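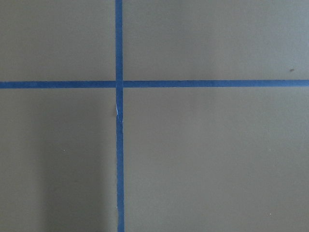 Kerkuvmont, May 2018

Figure 2. Wrist view of the work surface at the home pose. Blue tape marks the four quadrants used to label start positions.

3.2 Collecting the demonstrations

We recorded 294 demonstrations of the sorting task, by two methods. In the first, the operator held the arm by the wrist and walked it through the motion. In the second, the same operator sat behind a screen and drove the arm with the Fimen hand controller, seeing only what the wrist camera saw. The operators were graduate students, who are plentiful and can be paid partly in sandwiches.

Each trial began at the home pose, with the camera looking straight down at the crossing of the tape (Figure 2). The quadrants are not equal in the wrist view, the crossing being left of centre, and we made no attempt to correct for this. Readers hoping for calibrated fiducials will find them in the Planditz papers, along with a budget. The tape has a ragged spot just below the crossing. We left it there, and the remote operators came to steer by it with more confidence than they ever showed in our coordinate display.

Hand guiding was quicker to learn. Most operators produced a usable recording within 4 attempts, although the arm's own weight crept into the data as a slight sag near the end of each reach. Remote driving gave smoother paths and a good deal more swearing. Delay on the link was up to 22 milliseconds, small enough that we had expected it to go unmentioned. It was mentioned.

Lighting was whatever the room offered. It falls unevenly across the surface, brightest at the upper right of the wrist view and with a broad shadow at the lower left. A policy trained on an early subset in April treated the lower left quadrant as a place best avoided, a view some operators had already put to us. We kept the light as it was and balanced the start positions across quadrants instead, using the Latuheru scheduler to draw the order of trials.

Recordings in which the operator gave up were kept and labelled as such. They are left out of training but are used in Section 4.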